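플룬디코 소개
홈 > 플룬디코 > 우리 이야기

짧은 케이블을 좋아하는 사람들의 작업실

안녕하세요, 플룬디코(Plundico)입니다. 저희는 짧은 케이블을 만들고, 고치고, 정리하는 일을 합니다. 책상 위에서 노트북과 키보드를 잇는 선, 서랍 안에서 늘 엉켜 있는 선, 가방 앞주머니에 꼭 하나씩 들어 있는 그 선 말이에요. 길이가 딱 맞는 케이블을 꽂았을 때의 그 기분을 아시나요? 저희는 그게 너무 좋아서 회사까지 차렸습니다.

지금은 직원 8명이 방 두 개짜리 작업실을 나눠 쓰고 있습니다. 안쪽 방에서는 피복을 벗기고 단자를 붙이고, 바깥쪽 방에서는 검사와 포장을 합니다. 주문이 몰리는 날에는 두 방 사이 문을 아예 열어 두고 지내요.

어떻게 시작했나요

플룬디코를 세운 투란 케르마니와 코스텔 스토야노비치는 원래 음향 장비를 대여하는 회사에서 같이 일했습니다. 공연이 끝나면 선을 감는 데만 밤이 다 갔고, 두 사람은 감으면서도 계속 케이블 이야기를 했다고 해요. 왜 기성품은 늘 너무 길까, 왜 꺾이는 자리는 늘 똑같을까, 왜 단자 옆 고무는 한 철을 못 넘길까.

그러다 어느 해 3월, 코스텔의 집 식탁에서 첫 케이블을 만들었습니다. 길이 40센티미터, 검은색. 한쪽 단자가 살짝 비뚤어졌지만 아직도 잘 쓰고 있습니다. 사무실 프린터 뒤에 꽂혀 있으니 방문하시면 꼭 보여 달라고 하세요!

무엇을 만드나요

가장 많이 나가는 것은 일리코(Ilico)라는 짧은 USB 케이블입니다. 길이와 단자 조합을 합치면 모두 98가지예요. 처음에는 열두 가지만 하려고 했는데 "조금만 더 짧게 안 되나요?"라는 메일이 끊이질 않아서 하나씩 늘리다 보니 이렇게 됐습니다. 제일 짧은 것은 손가락 한 마디 남짓이라 주문하시는 분들도 받아 보고 웃으십니다.

다오(Đào)는 천으로 짠 끈입니다. 케이블을 묶을 때 쓰는데, 옌 타이가 복숭아빛 한 가지로 시작해서 이제는 색을 고르는 재미가 생겼어요. 벨크로가 스웨터에 들러붙는 게 싫어서 매듭단추를 달았습니다.

수리도 받습니다. 저희가 만든 케이블이 아니어도 괜찮습니다. 단자 목이 꺾였거나 피복이 벗겨진 선이라면 일단 보내 주세요. 고칠 수 있는지 먼저 살펴보고, 어려우면 어려운 이유를 적어서 돌려보내 드립니다.

하얀 작업대 이야기

작업실을 처음 꾸밀 때 가장 오래 이야기한 것이 작업대 색이었습니다. 나무 상판을 쓰자는 의견도 있었고, 흔히 쓰는 초록색 매트를 깔자는 의견도 있었어요. 결국 상판도 하얗게, 벽도 하얗게 가기로 했습니다. 저희가 다루는 선은 대부분 검은색이라 하얀 바탕에 올려놓으면 어디서 휘었는지, 어느 쪽으로 말리려고 하는지가 한눈에 들어옵니다. 가느다란 선 한 가닥이 그리는 둥근 곡선도 참 예쁘게 보이고요.

대신 벽에 긁힌 자국 하나만 생겨도 금방 눈에 띕니다. 칼릴 아와드는 페인트를 한 통 사 두었는데, 아직 뚜껑은 열지 않았습니다.

하얀 벽 앞, 하얀 작업대 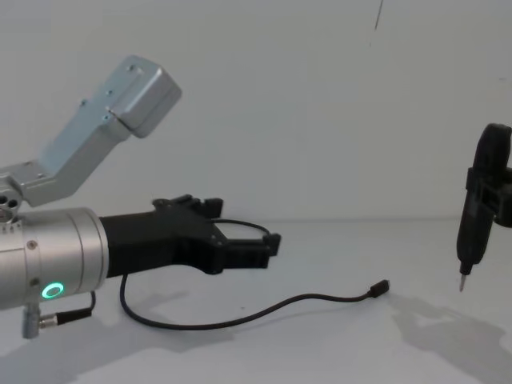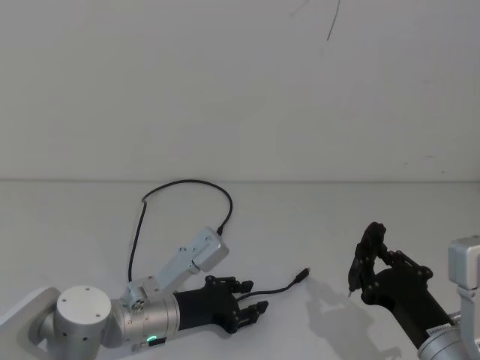
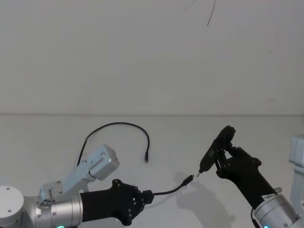
케이블 한 줄이 상자에 들어가기까지

먼저 선을 반듯하게 펴서 하루를 재웁니다. 롤에 감겨 있던 선은 감긴 모양을 기억하고 있어서, 바로 자르면 길이가 조금씩 달라져요. 다음 날 길이를 재서 자르고, 피복을 벗기고, 단자를 붙입니다. 단자 목에는 고무를 한 겹 더 씌웁니다. 음향 회사 시절에 제일 많이 끊어지던 자리가 바로 거기였거든요.

검사는 꽂고, 흔들고, 빼는 순서로 합니다. 단순하지만 옌 타이는 꽂히는 소리만 듣고도 헐거운 것을 골라낼 때가 있어서 다들 신기해합니다. 통과한 케이블은 느슨하게 한 바퀴 반을 돌려 종이 상자에 담습니다. 꽉 조여 감지 않는 것이 저희 규칙이에요. 상자 안쪽에는 만든 사람의 이름을 연필로 적습니다.

함께 일하는 사람들

투란 케르마니 / 대표, 설계
새 길이를 정하고 단자 회사와 통화하는 시간이 가장 깁니다. 좋아하는 길이는 22센티미터.

코스텔 스토야노비치 / 공동 대표, 수리
접수된 수리품을 모두 직접 열어 봅니다. 오래된 프린터 케이블이 들어오면 표정이 밝아집니다.

옌 타이 / 다오 제작, 검사
끈의 색과 짜임을 맡고 있습니다. 색 이름 공모는 언제나 환영이라고 합니다.

칼릴 아와드 / 작업실 운영
재고와 배송, 그리고 매달 열리는 정리 교실을 담당합니다.

정리 교실

집에서 쓰는 케이블을 한 봉지 들고 오시면 함께 펴고, 나누고, 묶어 보는 시간입니다. 시작할 때는 다들 조금 부끄러워하시는데 10분만 지나면 옆 사람 봉지를 구경하느라 시끌시끌해져요. 뭐에 쓰는지 모르겠는 선은 칼릴에게 보여 주세요. 꽤 많이 알아맞힙니다. 2시간 동안 진행하고, 다오 끈을 하나씩 드립니다. 아이와 함께 오셔도 좋습니다.

다 쓴 케이블은 이렇게

고칠 수 없는 선도 버리지 말고 가져오세요. 현관 옆 수거함에 넣어 주시면 단자와 선을 나누어 재활용 업체 제니츠(Zenitz)로 보냅니다. 배터리가 달린 제품은 받지 않습니다.

방문과 문의

작업실은 예약하고 오시면 편하게 둘러보실 수 있습니다. 원하는 길이가 목록에 없을 때는 양쪽에 꽂을 기기 이름과 둘 사이의 거리를 적어 보내 주세요. 책상 사진을 같이 보내 주시면 더 좋습니다. 수리품을 보내실 때는 상자에 연락처를 꼭 넣어 주세요.

마지막 수정: 2026년 10월 14일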